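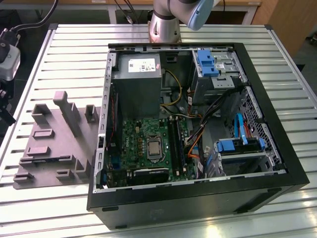 Minutes of the June meeting of the Pernimden Household Savings Group, held in the upstairs room at Setov Hall. The meeting opened at 7:05 p.m. and the minutes of the last meeting were accepted with one correction: the item on car insurance should have read "paid yearly," not "paid monthly." The chair then took up the main subject, how members should plan for repairs and replacements at home. The May sheet had lumped all of these under "other," and several members said they couldn't tell from it what they had spent. It was agreed to split the line into house, car, appliances and computer equipment. On the last of these, a member pointed out that a desktop tower with its side panel off, like the one shown, has a power supply and drives that can be priced separately, so the sheet should have room for single parts as well as for a whole new machine. Agreed.

1. Matters arising

The group's copy of the Yu workbook has been returned and can be borrowed again. Please sign it out in the folder by the door. Two pages in the chapter on property tax are loose and need to be kept in order.

The question about joint accounts from the last meeting was not answered. It is carried over.

2. Repair and replacement fund

The chair went over the difference between this fund and an emergency fund. The emergency fund is for loss of income or a medical bill. The repair fund is for things that everyone knows will wear out, though not in which month. Members who keep both in one account reported that the balance looked healthy until a furnace or a set of tires came along, and then there was no cushion left.

One member shared figures from the past year. Repairs and replacements came to $1,870, most of it a water heater and brake work. The member had set aside $1,000 at the start of the year and put the rest on a credit card, which has since been paid off. The member is now moving money into the fund every payday and expects to go into next winter without using the card.

There was discussion of how to pick a monthly amount. The method in the workbook is to list each large item, write down what it would cost to replace, and divide by the months it is likely to last. Some members found this too slow and prefer to take last year's total and divide by 12. The second method was felt to be good enough for a first year. Renters noted that neither method fits them well, as the landlord covers the big items. They will try a shorter list and bring it next time.

A member asked whether extended warranties should be counted as part of the fund or as insurance. Views differed. It was left that each household may put them on either line as long as it does so the same way every month.

3. Where to keep the money

The savings account at Floltis was discussed again. Members who use it like that it allows separate pots with their own names. One member had trouble moving money out on a holiday weekend and waited longer than expected. The chair reminded everyone that the group does not recommend any bank or account, and that members should read the fee schedule and check deposit insurance for themselves before opening anything. 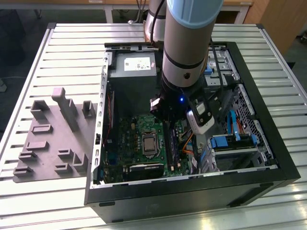 It was also noted that a repair fund has to be easy to reach, so a certificate with a penalty for early withdrawal is a poor place for all of it. One household keeps a small part in checking for same-day bills and the rest in savings. Another keeps everything in savings and pays the bill by card, then clears the card when the transfer comes through. Both reported that this works for them. A suggestion that the group write up the two methods on one page was accepted, and a draft will be brought to the next meeting.

4. Repair or replace

The group talked through how to decide when a quote comes in high. The rule of thumb many had heard is to replace once the repair costs more than half the price of a new item. Members thought this left out the age of the item and the cost of delivery, hauling away and any new hoses or cables. A washer repair quoted at $235 was used to work through the question. The member had gone ahead with the repair, as the washer was fairly new and a replacement would have meant borrowing from the vacation money.

It was agreed to add three columns to the sheet: age of item, repair quote, and full cost of replacement including delivery. Members are asked to get the quote in writing where they can. A phone quote may be entered but should be marked as such.

5. Room and refreshments

Setov Hall has asked that chairs be stacked along the window wall after use. The coffee fund is low – a jar will be put out at the next meeting.

The heating in the upstairs room will be off until fall. No action needed.

6. Any other business

A member asked if the group could spend an evening on reading a pay stub, mainly the withholding lines. There was interest and it will go on the list after the session on property tax appeals.

Members are reminded not to leave filled-in sheets behind in the room. One was found after the last meeting and has been shredded.

Actions

Chair: revised sheet with the new repair lines and columns, to be sent out before the next meeting.
Secretary: one-page draft on the two ways of holding the repair fund.
Renters: short list of items to plan for.
All: bring last year's repair total if you have it, and an estimate if you don't.
Carried over: joint accounts.

The next meeting will be in the same room at 7 p.m. The meeting closed at 8:40 p.m.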